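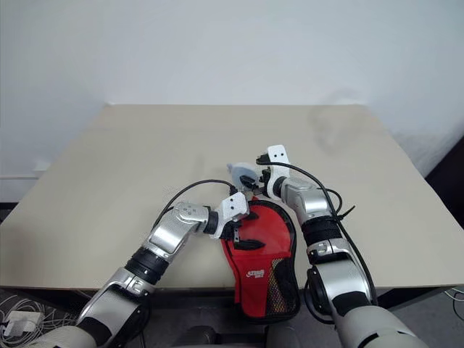

Page 4 of 20

**tadu_rig** wrote:

ok so paddle case task, update. 606 demos in the folder as of July. Policy still goes for the red panel with the left gripper like it wants to pinch the flat fabric. Zipper gets ignored most runs. Anyone else get this w/ soft cases??

**preltley_mo** wrote:

How are you starting the episodes? If the case is always lower part over the front edge like that, it's going to learn the edge and not the case. Move it around more.

**tadu_rig** wrote:

> Move it around more

I do move it. Left, right, turned a bit. Overhang is on purpose, gives the lower finger somewhere to go.

**OlaiaBravo** wrote:

Disagree with the overhang thing. We did the same for the Tirnthorpe set and dropped it, the case kept sliding. 4 operators, all four hated it. Flat on the table, slower demos, better data imo.

Also whats the pale blue thing past the round end? Is that in every episode or just some? Pick one.

**tadu_rig** wrote:

Some. It's a distractor. Want it to cope with clutter

**preltley_mo** wrote:

one object just beyond the case isn't clutter lol. Either go for it properly or clear the table

**rojanasak_fan** wrote:

Going to stick up for tadu here. Rojanasak set has 1822 episodes and a good chunk have random junk lying about. Trained fine. What killed us was operators pausing mid grasp. Open gripper hanging over the fabric for ages, then the model learns to hang there too. Trim your pauses first, before you re-record anythign.

**OlaiaBravo** wrote:

Trimming helps, yes. Doesn't fix bad starts though. And check the cables, that loop on the right forearm comes pretty close to the case. One snag and you're throwing out the episode.

**tadu_rig** wrote:

Had two snags. Tossed both. Will re-tie that side tonight

Plan: trim pauses, retrain, then 20 flat starts to compare. Not giving up the overhang till I see numbers

**preltley_mo** wrote:

20 is nothing. do 100

**tadu_rig** wrote:

you come do 100

**OlaiaBravo** wrote:

Do the 20, post the success rate for both. Same operator for all of them pls or it's useless.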